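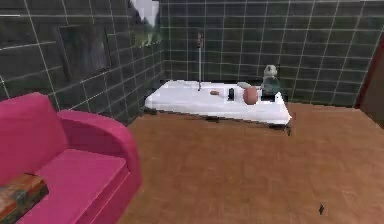 Pink sofa, green tiled wall.

People > Interviews > Home and Color

Last updated: July

Chie Fukuda mixes paint for a living, and she still gets excited when a customer brings in a leaf. "Or a sock! I had a sock last month," she says. "The best yellow I've ever matched."

She started at Calach sweeping floors and now keeps 109 recipes of her own in a binder, most of them greens. 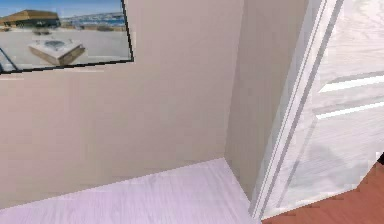 Green is the one people fear, she says, and they shouldn't. "Paint a big card and live with it. Look at it at breakfast, look at it with the lamp on. You'll know by the second evening."

Her teacher was Laimutė Mägi, who mixed by eye and never wrote a thing down.

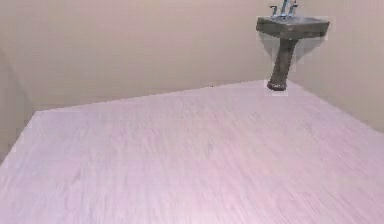 "She'd add one drop of black and walk away — and it was perfect. I wasted so much paint trying to copy her."

Does she ever get tired of white?

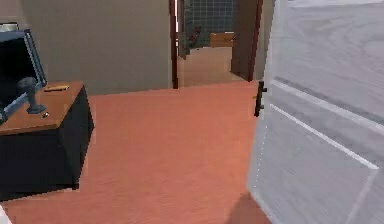

"Never! White is wonderful. Put two of them side by side and one turns pink on you." She is working on a new one now, number 110, and it has a little violet in it.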